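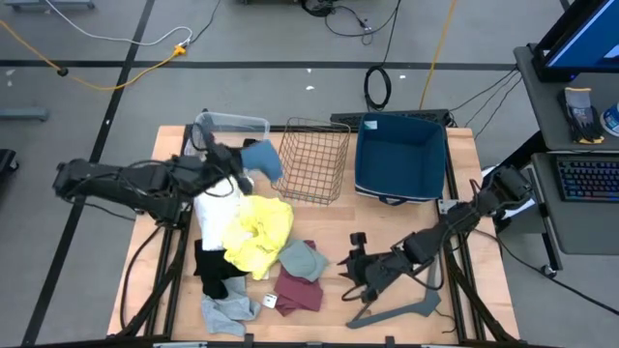

분류 기준이 또 꼬임. 의류 정리 작업대 건, 지난번 티켓 닫지 말고 여기 이어서 씀. 증상은 같음, Kernlow 재고표에는 통이 두 개로 잡혀 있는데 작업대 안쪽에는 세 개가 나란히 있음. 왼쪽 투명 플라스틱통, 가운데 구리빛 도는 철망 바구니, 오른쪽 청록색 천 수납함. 옷은 흰색, 노란색, 검정, 회색이 상판 왼쪽에 쌓여 있고 천 수납함은 비어 있는 상태. 어느 옷이 어느 통인지 표만 봐서는 알 수가 없음.

상태: 진행중
우선순위: 보통 (4월 재고 마감 전까지는 꼭)
관련: Jasto 라벨 출력, Kernlow 재고표

오전 9:20
재고표 새로고침. 변화 없음. 캐시 지우고 다시 로그인, 그대로. 통 이름이 "바구니1", "바구니2" 이렇게만 되어있음. 철망이 1인지 천이 1인지 적힌 데가 없음. 예전 담당이 머리로만 외우고 있었던듯.

오전 9:45
Jasto에서 라벨 다시 뽑음. 폭 57 용지인데 설정이 60으로 되어 있어서 오른쪽 글자가 잘림. 57로 바꾸니 정상. 이건 별개 문제였음. 해결로 표시.

오전 10:10
천 수납함 안쪽 윗모서리에 작은 흰 라벨 있음. 거기다 우리 라벨 덧붙이지 말것. 떼다가 천 보풀 일어남, 예전에 한번 해봄. 손잡이 끈에 고리형으로 거는 쪽으로. 철망은 케이블타이.

오전 10:40
임시 기준 정함. Kang 창고 쪽 확인 받기 전까지만.
- 투명통: 색 있는 상의
- 철망: 자투리 천, 손수건 등 작은것
- 천 수납함: 흰색, 회색, 검정
무채색을 한 통에 넣는게 맞나 싶긴 한데 세탁 구분은 뒷단에서 다시 하니까 일단 이대로. 흰색만 따로 빼달라는 요청 오면 통 하나 더 필요.

오전 11:30
재고표에 세번째 통 추가하려니 "용량 초과" 에러. 작업대 한 대당 상한이 1000으로 걸려 있음 (단위는 그램이 아니라 점수라는데 설명서에 없음..). 3000으로 올리고 저장하니 들어감. 다른 작업대에 영향 있는지는 아직 못봄.

오후 1:15
Fatel 쪽에 통 규격 문의 넣음. 같은 천 수납함 추가로 살 수 있는지, 철망은 더 촘촘한 걸로 교환되는지. 얇은 양말이 격자에 걸린다는 얘기가 계속 나와서. 답 오면 여기 붙이겠음.

오후 2:05
통 뒤쪽에 놓인 검정 키보드, 자리 옮겨 주세요. 수납함 당길때 같이 끌려온다는 접수가 두 건. 옆 책상이나 서랍 아무데나 괜찮음.

오후 3:30
옷 쌓는 순서 문의 답변: 순서 상관 없음. 뭉쳐 있어도 됨. 다만 레일 위로 걸치지 않게만. 지퍼 달린 옷은 잠그고 올릴 것, 천 수납함 안감이 긁힘.

오후 4:50
표 이름 변경 완료. "바구니1" → "철망", "바구니2" → "천", 추가분 → "투명". 오전에 인쇄한 라벨은 옛날 이름이라 전부 폐기. 새 라벨은 내일 아침에 뽑겟음.

남은 것
- Kang 회신 대기 (분류 기준)
- Fatel 회신 대기 (규격, 교환)
- 상한 3000 변경분 다른 작업대 확인
- 키보드 이동 확인되면 댓글 부탁

회신 오기 전까지 티켓 열어둠.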